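Last revised in May. Applies to any ordinary two-slice toaster with a side lever.

# Making toast for a tray breakfast

These instructions cover one slice of toast, made at the table and carried off on a tray. They assume sliced bread from a packet. If you cut your own loaf, read the note on thickness first.

## What you need

- A toaster
- One slice of bread
- A small tray with a raised rim
- Butter, taken out of the fridge beforehand
- A knife and a plate

A 400 g loaf is the right size for one person, though the slices are smaller than those from a full loaf and sit lower in the slot. I use the Leclerc white for this and the Geltik brown when I can get it. The brown takes slightly longer to colour.

## Setting up

Put the toaster on a clear, level table, well away from curtains and anything hanging down. Don't put it under a wall cupboard. Run the cord out behind it, towards the back of the table, so that you never have to reach across it with a plate in your hand.

Turn the toaster so that the lever is on the side you want to work from. I keep mine at an angle to the table edge, which leaves the lever easy to reach and the slots easy to look into.
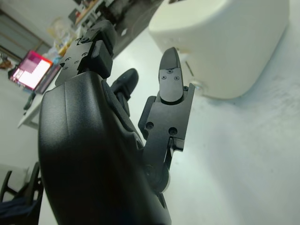
Check the crumb drawer before you plug in. On most models it slides out from the back or underneath. Tip the crumbs into the bin, wipe the drawer with a dry cloth and push it fully home. If there are raisins stuck to it from a teacake, scrape them off with a wooden spoon handle.

Set the browning dial to the middle if you don't know the toaster. The numbers on the dial are not minutes on every model, and a three on one can be a five on another.

## Toasting

1. Plug the toaster in and switch on at the wall.
2. Lower the slice into the slot with the long side down. It should drop in without being pushed. If it catches, take it out and trim the crust.
3. Press the lever down until it clicks and stays put. If it springs back up, the toaster is probably not getting any power.
4. Look into the slot from a little way back. The elements should start to redden within a few seconds.

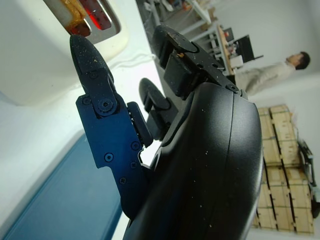 *Elements glowing beside the slice, with the edge of the bread golden brown.*

Check that there is a glow on both sides of the bread. A side that stays dark means a failed element, and the toast will come out done on one face only. My Nirnov did this for a whole winter before I gave in and replaced it. It dated from 1970 and owed me nothing.

Stay in the room while the toaster is on.

## The tray

Get the tray ready while the bread is toasting. Lay it next to the toaster, on the side away from the lever, and leave it empty until the toast is done. A shallow rim is enough to stop a plate sliding off. Don't rest the tray against the toaster or lay it over the top.

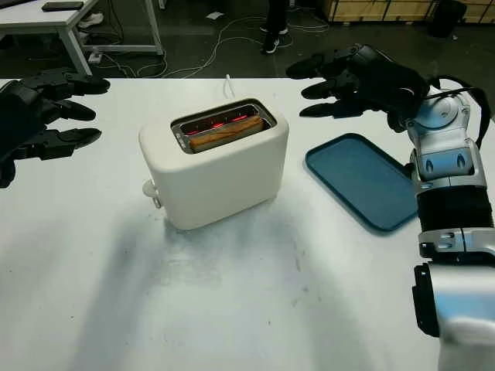
*Toaster switched on, with the teal-blue tray to the right of it.*

The plate goes on first, then the knife, then the butter dish if there is room. Mine is a Forkberg tray and takes a side plate and a mug together, but not a dinner plate.

## Judging the colour

Crust browns sooner than the middle of the slice, so don't go by the top edge alone. Look down the flat of the bread as far as you can. If you want to stop early, use the cancel button, or lift the lever gently if your model has no button. 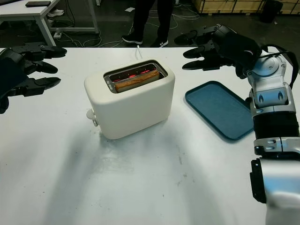 *Lever in the lowered position and the crust browned.*

For a pale slice, lift it out and put it back for a short second go on the lowest setting. A full second cycle will nearly always burn it. Watch the second go closely - the toaster is already hot and works faster.

## Taking it out

Wait for the lever to come up. Most will lift a little beyond the normal position if you push them from below, and that helps with small slices. If the bread is still out of reach, switch off, unplug and let the toaster cool before using wooden tongs. Never put a knife or fork in the slot.

Stand the toast on its edge for a moment before buttering if you like it crisp. Laid flat on a cold plate it goes damp underneath.

## Note on thickness

Hand-cut bread should be no thicker than your little finger. Anything fatter will jam against the guides, and is better done under the grill.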